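Teleop demos in sim: how many before the policy stops embarrassing me?

Started by gravelspoon, September

Long-time reader, occasional complainer. I'm teaching a simulated mobile arm to open a cabinet door by driving it myself with a VR controller. Pull the handle, swing the door, back off, done. The environment is one of the stock apartments that ship with Clumeler, and I record through the Bridau plugin.

So far I have 353 demos. I would like to say they are good demos. What they are is 353 recordings of a grown adult failing to open a kitchen cabinet in the normal amount of time, followed by success, followed by a little wobble at the end where I look for the stop button. The policy has learned all of it. It has learned the wobble beautifully.

My question is whether to keep adding or throw the lot away and start over. Success rate on held-out start poses is 23 percent, and I'm counting generously.

The onboard view at the point where most of the rollouts go wrong, with the handle right up against the lens and the rest of the apartment off to the right: 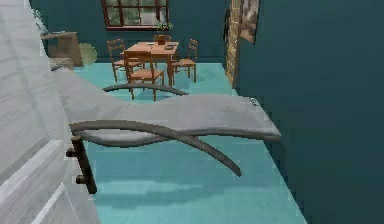 Tracey Goodall: Don't add a single demo until you've fixed the ones you have. You've told it that hesitating is part of opening a door. Every pause you recorded is a frame where the correct action is "do nothing," and from that close in, all those frames look the same. So it gets to the handle, sees the do-nothing view, and does nothing. Forever, like a cat at a patio door.

gravelspoon: That is exactly what it does. I had been calling it "thinking."

Tracey Goodall: Trim anything where the commanded velocity is near zero for more than a few steps and retrain. It's an evening's work and you'll know by morning.

pinchpoint: Going to disagree with the first part. Trim, sure, fine. But I'd throw them out. If you were learning the controller while you recorded, the first hundred are a different task from the last hundred. Different approach angle, different grip, different everything. You've got two or three drivers in that dataset and they all happen to be you.

Shufen Hao: Before anyone deletes anything, which camera are you training on? If it's only the onboard one, the door is going to take up more and more of the view as you close in, and the policy ends up steering by whatever part of the room is still showing. I had a drawer task that worked fine until I swapped the rug.

gravelspoon: Only the onboard one. I liked the idea of it seeing what I see. Although I also have a headset and a neck, so maybe that was optimistic.

Shufen Hao: Add a wrist view. Two cameras, small images, nothing fancy. And randomize the furniture and the wall color while you're in there. Stock apartments are great until your robot can only open doors in a teal room.

gravelspoon: Sim lets me re-render the old demos with a new camera, right? Please say yes.

Shufen Hao: Yes, if you logged the full state and not just the images.

gravelspoon: I logged the full state. This may be the only sensible thing I did all summer.

oldservo: Standard objection from me, which regulars can skip. Why are you doing this by remote control at all? For one hinge you could script it. Handle pose, hinge axis, draw an arc, go get lunch. I did that on a real arm years ago, and the only thing I taught by hand was where the handle was. Grabbed the wrist, put it there, pressed a button.

pinchpoint: And the day the handle moved an inch?

oldservo: I moved it back.

Tracey Goodall: oldservo isn't wrong for one door. But presumably the point is more than one door.

gravelspoon: The point is more than one door. Eventually. At the current pace my grandchildren will do the second door.

oldservo: Then script it, let the script make your demos, and perturb the start poses. You'll get clean data by the truckload, with no wobble.

pinchpoint: Scripted demos have their own problem – the thing never sees a mistake, so it has no idea how to get out of one. Some of those ugly human recordings, where you miss the handle and come back for it, are worth more than a perfect arc. Keep the recoveries. Cut the dithering.

Tracey Goodall: So you've gone from "throw them out" to "keep the good ones" in one page. Welcome.

pinchpoint: I contain multitudes. I'd still bin the first hundred.

flatpack_dave: Different angle. What controller mapping are you on? The Flallard default scales rotation way too hot, and everyone does that nervous little correction right before the grip. Halve it. My demos got shorter overnight and I became a nicer person to live with.

gravelspoon: Default. Of course it's default. Halving it now.

gravelspoon: Update. Trimmed the pauses, re-rendered with a wrist camera, dropped the first hundred to keep the peace, halved the rotation. Recorded a few fresh ones this evening and I can now open the door like someone who has met a door. Retraining overnight. I haven't touched the wall color yet, one thing at a time.

Shufen Hao: That was four things at a time.

oldservo: If it works you won't know which one did it.

gravelspoon: I can live with that.

flatpack_dave: Does anyone know if the Sampaio gloves work with the Bridau plugin yet? Asking before I spend money.

pinchpoint: Separate thread please, the last one of those ran for months.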